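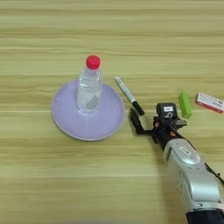

Bottle, plate, marker and small items on a wooden table.

Filed under: Household Tips – Kitchen and Dining Table

Keeping a Shared Table in Good Order

The dining table in most homes does several jobs in a day. Breakfast is eaten at it, mail is opened on it, school forms are signed on it, and by late afternoon it has collected a drink, a pen and whatever came out of somebody's pockets. The Zalamar Household Advisory Service receives more inquiries about this one surface than about any other in the home. The following guidance has been prepared by Ilídio Pinheiro for residents of apartments and small houses where a single table must serve for meals, paperwork and hobbies.

Assign a place for drinks

A cold bottle set directly on wood can leave a pale ring, particularly where the finish is worn. Residents are advised to stand bottles and glasses on a plate, saucer or coaster with a raised rim. A plastic plate is quite sufficient for the purpose. It is light, it holds a small spill, and it can be carried to the sink together with the bottle when the table is needed for something else. A plate in a strong colour, such as lavender or red, is easily seen against pale wood and is less likely to be knocked by an elbow.

Place the bottle in the middle of the plate and not against the rim. A tall, light bottle tips readily once it is partly empty, and the cap should be screwed down whenever the bottle is left standing. Plates used in this way should be washed with the evening dishes. Check the underside for grit before returning the plate to the table, as grit trapped beneath it will scratch the finish each time it is moved.

Pens and markers

Markers should be capped until the cap clicks and laid flat. A water-based marker will generally tolerate storage in any position, but many permanent and whiteboard types last longer lying down. A round barrel will roll on a table that is even slightly out of level – a folded card beneath the short leg is an adequate repair until proper felt pads can be fitted.

Should ink reach the wood, the following procedure is recommended:

Blot the mark with a dry cloth. Do not rub.
For water-based ink, wipe along the grain with a damp cloth and one drop of dish soap, then dry at once.
For permanent ink, test a small amount of rubbing alcohol on the underside of the table first. Alcohol will soften shellac and some lacquers.
If the test area remains clear, dab the mark with a cotton swab and change the swab as soon as it takes up colour.
Finish with a clean damp cloth and allow the area to dry before applying polish or wax.

Tables with an oil finish may require a light re-oiling of the affected area afterwards. Use the same product as before, where this is known, and wipe away all excess after the period stated on the tin.

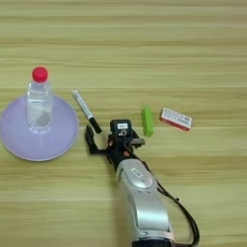
SORTING AND CLEARING

Small articles are the usual cause of a cluttered table. An eraser, a little block or a small cardboard box takes up almost no room, and for that reason is apt to stay where it was put down for a week or more. It is suggested that the household clear the table once a day at a fixed time. Half past four in the afternoon suits many families, as it falls before supper preparation begins.

Begin by moving everything to one half of the table. With the other half bare, the surface can be wiped in long strokes following the grain, and the articles returned or put away as each is picked up. Where the household uses the table for a continuing project, such as a model or a set of school assignments, a shallow tray is preferable to loose items. The tray may be lifted to a shelf at mealtimes and brought back without disturbing the contents.

Small cartons deserve particular attention. Medicine packages and matchboxes are often similar in size and colouring, and neither should be left on a table within reach of young children. Read the printed side of any small box before putting it away. Medicines belong in a locked or high cupboard that is cool and dry, which excludes the bathroom cabinet in most homes. Matches should be kept in a closed tin, away from the stove. Expired medicines may be returned to a participating pharmacy and should not be flushed or placed in household garbage.

Care of the surface

Light-coloured wood shows streaks when too much water is used. Wring the cloth until it no longer drips, and follow with a dry one. Sticky spots left by juice or syrup will usually lift if a warm, damp cloth is held over them for a minute. Scouring pads and powdered cleansers are not recommended on any finished wood, and vinegar should be kept for glass and kettles.

Direct sun will alter the colour of pale wood over a summer. Plates, trays and runners should be moved from time to time so that no outline forms beneath them. July is a suitable month to turn the table end for end if one side faces a window.

Readers may request leaflet 53, Stains on Finished Wood, or leaflet 311, Safe Storage of Household Medicines, at the Zalamar front desk. The desk is open Tuesday from 11 in the morning.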